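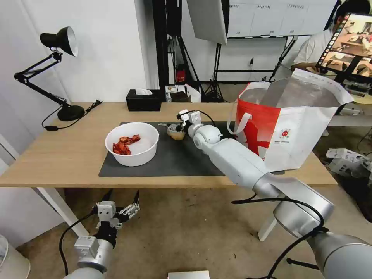 What We Carry Home: Takeaway Meals and Packaging in a Student Neighbourhood

Project report, second-year Food and Society module
Submitted 2020-05-12

Why we chose this subject

Our group began with a grumble about bins. Three of us live in the Fliren halls, where the kitchen bin on every floor is full by the evening, and most of what fills it has held somebody's supper. We wondered whether people simply ate more takeaway than they used to, or whether each meal now came with more wrapped round it, and the more we talked about it (usually over a takeaway, we admit) the more it seemed worth a term's work.

How we went about it

We put a paper questionnaire under the doors of the Fliren halls and the older houses along Grevar Street in October, and 107 came back filled in. We had hoped for more, but the reading week fell badly for us. Alongside this, 8 households kindly agreed to keep a packaging diary for a fortnight, writing down every bag, tub, lid, sachet and napkin that came through the door with a hot meal. Between them they recorded 1026 separate items, and we are very grateful for their patience, particularly with the sauce sachets.

We also spent a pleasant afternoon at the Aker lunch counter, where the staff let us watch the midday rush and ask questions when it went quiet.

What we found

The diaries surprised us. We had expected tubs to be the largest group by a long way, but the small things beat them easily: sachets, cutlery, napkins and little lidded pots. Several people wrote in the margin that they had a drawer at home full of unused forks. One household had started taking theirs to picnics, which we thought was a lovely idea, though there are only so many picnics in an autumn.

Bags were a different story. Nearly all of the sturdier ones were kept and used again, for shopping, for gym shoes, or for carrying washing down to the basement. Thin bags mostly went straight in the bin. Bowls with good lids were also kept, and people were quite fond of them; a bowl whose lid had gone missing lasted a few days on the draining board and was then thrown out.

At the Aker counter we learned that customers may bring their own container, but few do. The queue moves quickly and people told us they felt awkward holding it up while a box was weighed. We had read Grímsdóttir's essay on shared meals earlier in the term, and her point that people copy whoever is in front of them seemed to fit what we saw.

What we would do differently

We should have asked how many people each meal fed. A family order and a single supper look much the same in a diary, and we only noticed when we sat down to compare them. If another group takes this up, we would suggest aiming for 100 diary days spread over the whole year, including the warmer months, and weighing the packaging as well as listing it. The blank diary sheets are in the appendix and anyone is welcome to use them.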